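Two baskets and a white desk
Greslow Home, 2022-05-28

Baskets on a desk. Sounds like nothing. It's the only storage idea I've kept up since April and I've tried most of them – drawer dividers, a pegboard, those stacking trays that slide off each other.

The rule comes from Maëlle Lévesque, who sets up workrooms out of a small shop in Ostcombe. Two baskets, never three. One for what you're using, one for what has to leave the desk by the end of the day. Wicker if you can, because it's light and you can shove it along with an elbow while your on the phone. Plain white top underneath. Warm orange-brown weave on white, pale herringbone floor, done.

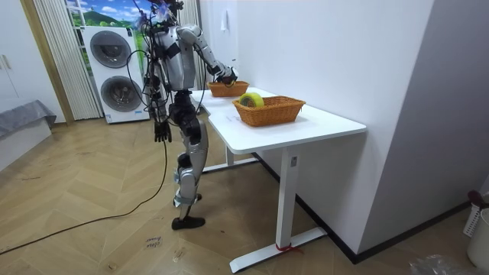
Depth matters more than people think. Too deep and the tape goes to the bottom and you buy another roll. I own 8 rolls of tape. Flared sides help, you can get a whole hand in without scraping your knuckles. Maëlle won't stock anything with a lid. Lids are where mail goes to die, she reckons.

Cost: mine were $50 for the pair from Brestico, colour a bit more orange than the website but fine. The desk was the big one, $300 second-hand, standing height. You could do this on a kitchen table, no worries.
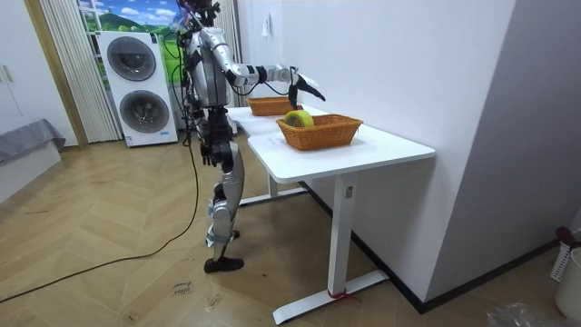

Push one basket to the far end and keep the other in the middle, where you'll reach it without leaning. Swap them when it stops working. Mine swapped twice in the first week, then settled. Toma, my neighbour, has his both at the back against the wall and swears by it – he's also left-handed and about a foot taller than me.

Cleaning: soft brush, then a damp cloth, dry them in the shade. Full sun makes the cane brittle and then it snags evrything. Check the rim for loose ends every so often and snip them.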